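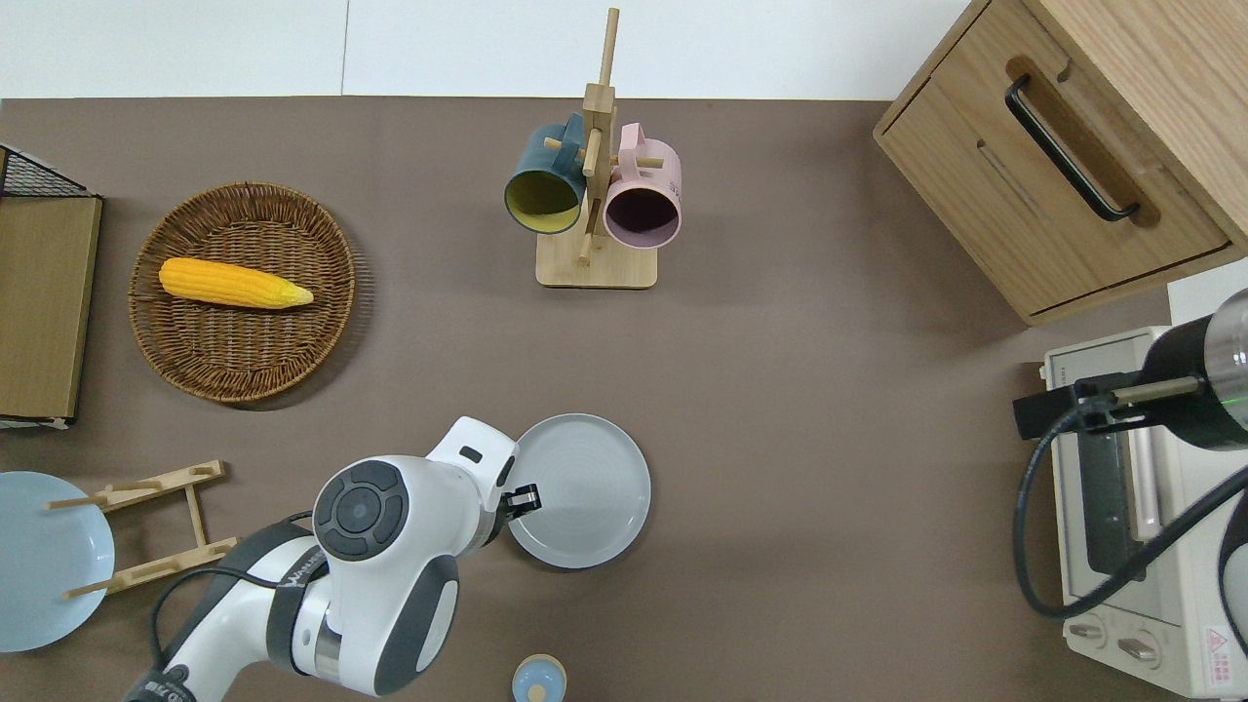
Beril Şimşekoğlu wrote to me in May to say that variable stars are a job for big surveys now, and that a person at an eyepiece adds little. I've read her letter several times and I still want to argue with it!

Of course the surveys are marvellous. They go fainter than I ever will, and they don't get cold feet at two in the morning. But bright stars swamp their detectors, and bright stars are the ones you and I can follow from a back garden with a pair of 7 x 50 binoculars and a printed chart. Our group at Zastby sent in 900 estimates last winter, nearly all of them of stars too bright for a large camera to measure well. Hutby, with fewer members and far worse street lamps, managed 400.

And then there's the sheer pleasure of it. You find your red giant, you compare it with the steady stars on either side, you write down a number, and a few weeks later it has faded so much you wonder if you've got the right field (I once hadn't, for a whole month). Kęstutis Rozīte has kept his notebooks going for 2000 nights and still rings me when something brightens early.

So I'd say to Beril: come up to Bakach on the next clear evening, bring a red torch, and make one estimate of your own. I'll bring the charts and the soup.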